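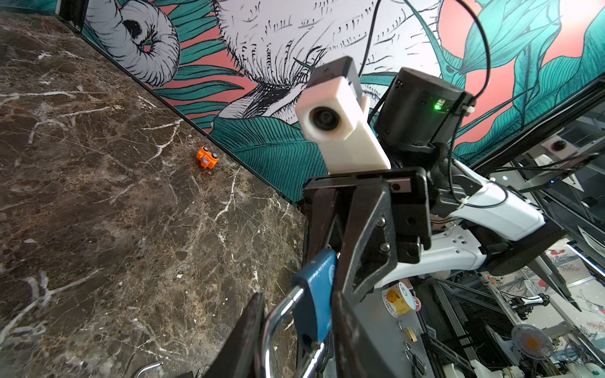
Panel PC for a wash-down area, resistive or capacitive?

burnlow_mike
Hi all, long time reader, not much of a poster. I look after the packing line at Burnlow and we need to replace the operator screen by the rinse station. The old one is a resistive Hendriks that's been there forever and the touch has drifted so far that you have to press next to the button you want. My boss likes the look of the Ternura 17 inch, which is capacitive, fanless, and sealed on the front. I like it too, but our people wear thick rubber gloves and there's spray in the air most of the shift. Does anybody run capacitive in a spot like that? I really don't want to be the guy who bought the fancy screen that thinks water drops are fingers!

Esko Kettunen
We have 5 of the Ternuras and I'd buy them again. There's a glove setting in the touch utility, and once you turn that on it works fine with our nitrile gloves. Thick rubber I can't speak for. Get a demo unit before you sign anything, the sales guys will usually send one if you ask nicely (and then forget to ask for it back).

palletjack77
Going to disagree with Esko here. Glove mode makes the screen more sensitive, so now every splash counts as a touch too. We fought with that for three months on our bottle line, different brand, same idea. Recipes changing by themselves, pages jumping around. Went back to resistive and the complaints stopped. It's ugly and the picture is a bit dull but it does what you press.

Esko Kettunen
Which brand though? The newer controllers are a lot better at ignoring water than the ones from a few years back. Not saying you didn't have trouble, just that I wouldn't write off the whole type over one bad screen.

palletjack77
It was a Pladden, and it wasn't that old. I had the firmware updated twice. Their support was friendly but the answer was always "please wipe the screen" — on a bottle line, come on.

burnlow_mike
Ha, I can hear my operators already. What do you folks do when the screen needs cleaning? Right now ours just gets hosed and wiped while the line is running, and I've seen the conveyor speed change because somebody's rag went over the slider. That worries me more than the gloves do.
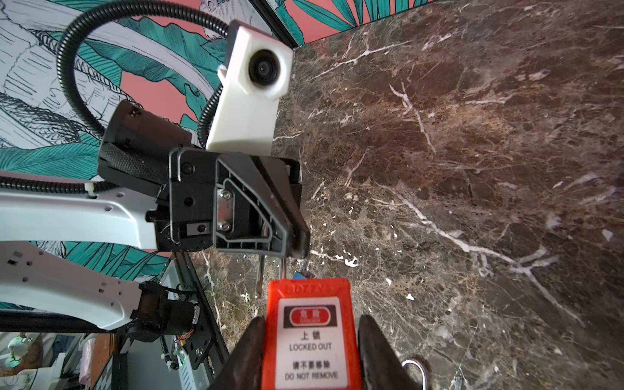

Jouko Hämäläinen
Put a screen-clean button on your main page. Ours shows a blank page for a set time and ignores all touches till it's done. Took me one afternoon to add. Whatever screen you buy, keep start, stop and anything that changes speed on real push buttons, and please don't ever treat a locked page on the HMI as isolation. If someone has to reach into the machine, that's the disconnect and your normal lockout steps, touch screen or no touch screen.

On the gloves question I'm somewhere in the middle. I have capacitive in the dry end and resistive at the wash end and I'm happy with both. Do check the sealing on the back of the housing as well, because a lot of these panels are only rated on the front face and people miss that when they hang one on an arm.

palletjack77
Second the part about the back. Guess how I know.

Esko Kettunen
Fair point from Jouko on mixing them. I still think Mike should try the demo with his own gloves before deciding. Wet the glass, put the thickest pair on, and let your grumpiest operator poke at it for a shift.

burnlow_mike
OK, that's a plan. I've emailed Ternura for a loaner and asked Hendriks for a price on a new resistive in the same cutout. Also asked both about the rear rating, which I hadn't even thought of. Jouko, did you do the blank page with a timer in the PLC or in the panel software?

Jouko Hämäläinen
Panel software. Thirty seconds, with a big countdown so they don't think it crashed.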